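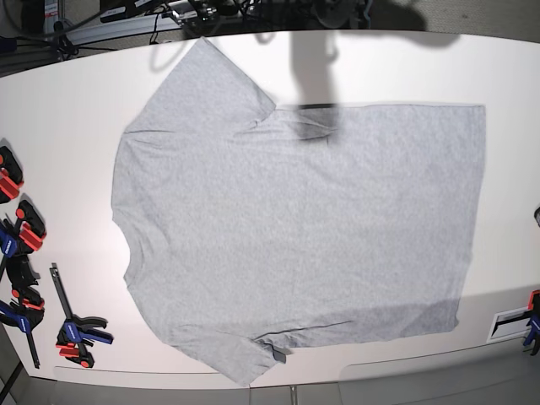 Guides > Drollmont Nisa steam iron > 2. Before your first press

Welcome back, and well done for getting through the unpacking. The Nisa is a forgiving sort of iron, but it does like to be filled and warmed up properly the first time, so do put the kettle on and give yourself a quiet quarter of an hour for this part.

1. Make sure the iron is unplugged and the steam dial is set to Off.
2. Open the little flap at the front and pour in 220 ml of cold tap water, using the jug from the box. The tank will look less than full – that is fine.
3. Close the flap until it clicks, and stand the iron on its heel.
4. Plug in, turn the heat dial to two dots and wait for the amber light to go out.
5. Turn the steam dial to High, hold the iron level over a sink and let it puff away for two minutes.

Note: A few white specks may come out with the first steam. Wipe the soleplate with an old cotton rag once it has cooled completely, and run step 5 again if you see any more.

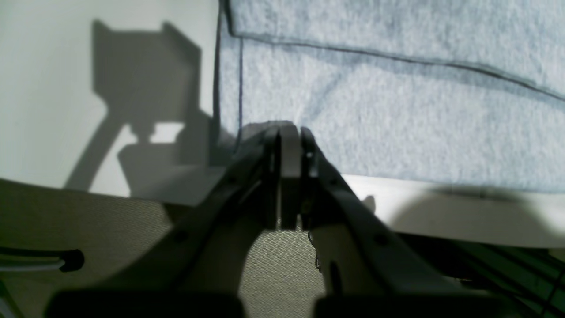

Choosing the right heat is mostly a matter of reading the care label, and starting low if the label has long since been snipped out. Thicker cloths need a bit more thought than shirts do. Take felt like the light blue-grey piece in the photo: if yours is wool, lay a damp cotton cloth over it, set the dial to two dots and press straight down, lifting between presses so that it doesn't stretch. If it is acrylic, or you simply can't tell, stay on one dot and try a corner first.

CAUTION: Never leave the iron face down, even for a moment to answer the door. Keep the flex well away from the hot soleplate.

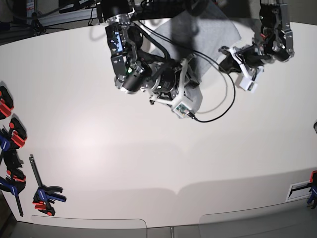
When you have finished, turn both dials right down, pull out the plug and empty the tank while the iron is still slightly warm, as the last drops come away much more easily then. Leave it on its heel for an hour before you wind up the flex and put it back in the cupboard.

Descaling is covered in section 3.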